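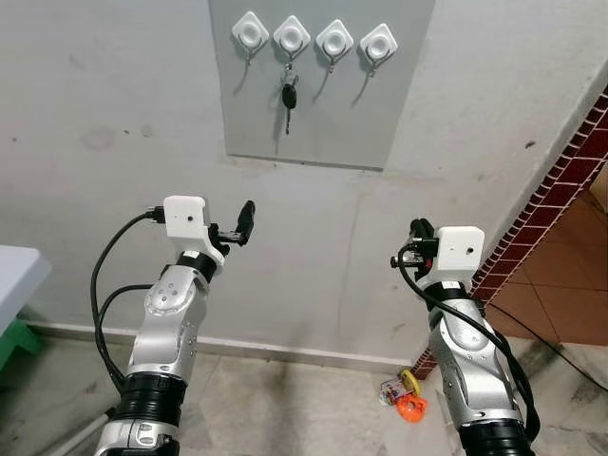

Can a robot do your chores yet? A few of them, slowly, if you do a surprising number of chores for the robot first.

This page is about that second part. If you have a two-armed machine on order, or on loan, or you're just wondering whether to hold off buying a new broom, here is how to find out what it can handle in your own home. I've gone through the routine with two models now, the Heltudo and the older Bosoton, and I still hang up my own keys.

Step 1. Pick one chore with an obvious finish. "Tidy the hall" is no good. You and your spouse can't agree on what that means, so leave the robot out of it. "Put the car key on a hook" is fine. The key is on the hook or it's on the floor.

Step 2. Fix the things that stay put. Hooks should be stuck on firmly, at a height both arms can reach, with enough room between them for a gripper. People thread a key ring over a thin bit of metal without looking. A robot has to line up the ring, which swings, with the hook, which doesn't care.

Step 3. Clear the floor where the base has to go. Toys count. So do cables, including the robot's own.

Step 4. Do the table version before the wall version. Put one small item on a flat surface and ask for a pick, then a place. Shiny or see-through things are harder than they look, and a glossy tabletop under a ceiling light makes them worse. If you own a dull placemat, its moment has come.
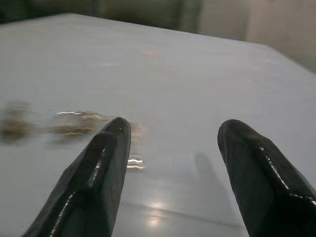 Keep the item the same for the first 100 tries. I know you'll want to swap in a spoon by lunchtime. Don't – you'll never work out whether the spoon or the robot was the trouble. Kai-wen Lai, who set up the trial kitchen at Plunurdale, ran 437 tries with one key before she moved on to a second key.

Step 5. Write down every try, including the ones where you helped. Nudging the key a half inch with your finger is helping. So is saying "come on" and then resetting it.

Step 6. Time it. My best hanging run took 60 seconds for a key. I can do it in two, while holding groceries.

Step 7. Change one thing: the light, the hook, the side you start from. If the score falls off a cliff, the robot has learned your hallway at four in the afternoon, and you should plan your errands to match.

As for shop floors, they're further along, mainly for dull reasons. The parts arrive the same way up and no one leaves a toy in the aisle. The Sepúlveda line I visited in February had a machine moving 200 trays a shift, and a man with a stool whose job was the tray that came in crooked.

Homes are mostly crooked trays. Start with the key.

14 comments | 31 shares

Related
Why folding a towel is still hard
Heltudo setup: moving the base without scratching the floor
Grippers, suction cups and your good glasses
Robot vacuums and the sock problem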